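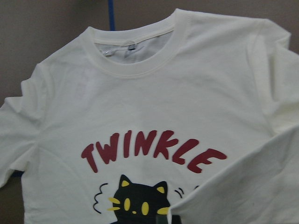 Shakuntala Garg wrote in to ask whether the speed check has to be done again after lunch, or whether the morning one covers the whole day. My answer, Shakuntala, is that it should be done again any time the arms have been powered down, and I've added it as item 3 so it doesn't depend on anyone's memory.

Folding Cell Checklist, Mosmont site
Revised 15 March 2020

1. Stop buttons. Press each one, confirm both arms halt, then reset.
Comment: Please do press them, even on a busy morning! In February we had several sheets ticked where I suspect a fond glance was all the buttons got.

2. Pendants on the desk, screens up, within reach of the seated operator.
Comment: Folks like to tuck them away to make room for paperwork, and I do understand, but the paperwork can go elsewhere.

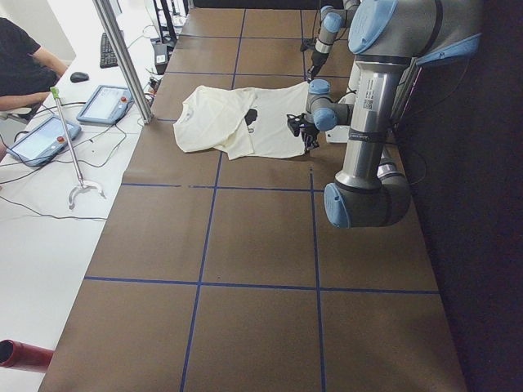
Once the pendants are settled, have a look along the cables too, and move any that have wandered toward the folding area.

3. Speed limit set to 200 mm per second for any new garment type.
Comment: Repeat after every power-down. Raise it only when the Tralico log shows 40 clean cycles, and write your initials beside the change.

4. Tape grid flat, with no lifted corners.
Comment: A curled corner can catch a cuff, so press it down or replace the strip before you start.

5. Hands clear of the table before resuming.
Comment: If a sleeve needs straightening, stop the arms first, every time, however small the tug you have in mind.

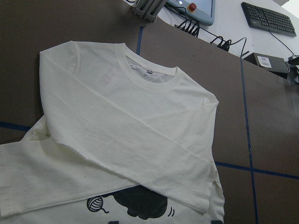

Item 4: long-sleeve shirt on the taped surface, one sleeve across the front.

6. Sheet signed and left in the Dubey binder.
Comment: Blank boxes are fine if you tell me why, and I'm always glad of a note in the margin.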